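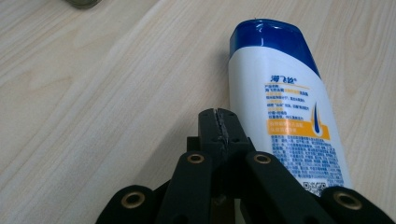

4.2 Vergleich der handgeführten Greifer

Verglichen wurden zwei handgeführte Greifer, die sich in der Anlenkung der Finger und in der Ausführung der Kontaktfläche unterscheiden. Greifer A (Tirkel) überträgt die Handkraft über ein Gestänge aus schwarzen Hebeln mit Messingösen auf die Finger. Greifer B (Smits) arbeitet mit einer Parallelführung und trägt glatte Silikonauflagen. Beide Geräte wurden mit derselben Kamera betrieben, deren Lage zum Greifer vor jeder Messreihe neu kalibriert wurde.

Abbildung 4: Greifer A vor dem Objekt Shampooflasche (liegend, blaue Kappe) auf der Holztischplatte, Ansicht der am Greifer montierten Kamera.

Der Objektsatz Wastau enthält Haushaltsgegenstände mit glatten, gekrümmten oder nachgiebigen Oberflächen. Flaschen wurden ausschließlich liegend vorgegeben, wobei die Längsachse gegenüber der Greifrichtung frei variierte. Als Erfolg galt ein Griff, bei dem das Objekt angehoben, 2 s gehalten und ohne Nachfassen wieder abgelegt wurde. Versuche, bei denen der Bediener die zweite Hand einsetzte, wurden verworfen. Nach dieser Bereinigung verblieben 2.768 auswertbare Griffe, die sich annähernd gleich auf die beiden Greifer verteilen.

Bei kantigen Objekten ergaben sich keine nennenswerten Unterschiede. Bei liegenden Flaschen schnitt Greifer A besser ab, sofern der Finger seitlich am Flaschenkörper angesetzt wurde. Griffe im Bereich der Kappe führten bei beiden Geräten häufiger zum Verdrehen des Objekts - bei Greifer B deutlich ausgeprägter, was wir auf die geringere Reibung der Silikonauflage an glänzenden Kunststoffflächen zurückführen. Eine getrennte Messung der Reibwerte wurde nicht vorgenommen.

Für die Bildauswertung ist die Verdeckung durch den Greifer selbst maßgeblich. Finger und Hebel von Greifer A nehmen einen erheblichen Teil der unteren Bildmitte ein, sodass das untere Ende länglicher Objekte kurz vor dem Kontakt oft nicht sichtbar ist. Die Lageschätzung mit Beltier stützt sich in dieser Phase auf den oberen Objektteil und die Etikettgrenzen. Stark gemaserte Tischplatten erzeugten vereinzelt falsche Kanten, die durch die Maske des Hintergrundmodells überwiegend entfernt wurden.

Die Kontaktflächen von Greifer A wurden nach jeweils 800 Griffen geprüft und spätestens nach 900 Griffen ersetzt. Ein Einfluss des Auflagenzustands auf die Erfolgsrate ließ sich innerhalb dieses Intervalls nicht nachweisen. Die Auswertung nach Objektklassen folgt in Abschnitt 4.3.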